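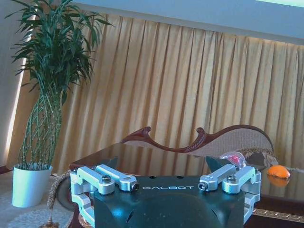
Galbot gripper with silver finger links on a dark body

Altov Recurring Payments

Hi, and thanks for stopping by the Altov page! I built the first version of this for my own bookkeeping business, back when I was charging clients by hand every month and forgetting at least one of them every single time. If you bill the same people over and over (retainers, memberships, lessons, storage, whatever it is), this is the add-on I'd point you to first.

What it does

You set up a customer once, pick an amount and a date, and Altov takes the payment from their card or bank account on that date until you tell it to stop. The customer gets an email 3 days before each charge, so there's no surprise on their statement. You get a line in your dashboard when it clears and a red flag when it doesn't.

Failed payments are the part I've fussed over most. Cards expire, people switch banks, somebody has a tight week. Altov tries again up to three times, and you choose the gap between tries. If the last one fails too, the customer gets a link to put in new details themselves - no phone call, no reading card numbers out loud. On my own account 93 percent of failed charges get sorted out that way before I even look at them, which still makes me happy every month.

Changing things midway

You can pause a plan, skip a month, change the amount or move the date without starting over. Raising a price sends the customer a notice they have to accept. I went back and forth on that one, and a few people have asked me to take it out, but I'm leaving it in.

Plans and limits

The starter plan is $9 a month and covers up to 2,000 charges. Past that you'll want the Patwary plan, which adds extra logins for your staff and lets you split one payment between two bank accounts. Card fees are separate and they show up on each charge, so you can see what you paid and when. You can cancel from the settings page any time (please export your customer list first!).

Works with

Altov plugs into Plerkar invoices, so a paid charge marks the matching invoice as paid and the reminder emails stop. It also sends a nightly file to Ekura if you keep your books there. Refunds carry over to Plerkar right away, but Ekura picks them up the next morning - keep that in mind at month end.

Getting started

Sign up, connect your bank and send yourself a one dollar test charge. Bank checks can take a couple of business days, and you can load your customers in while you wait. There's a spreadsheet template under Import, and the column names need to stay exactly as they are. Stuck on something? Use the message box in your dashboard, I check it every morning before nine.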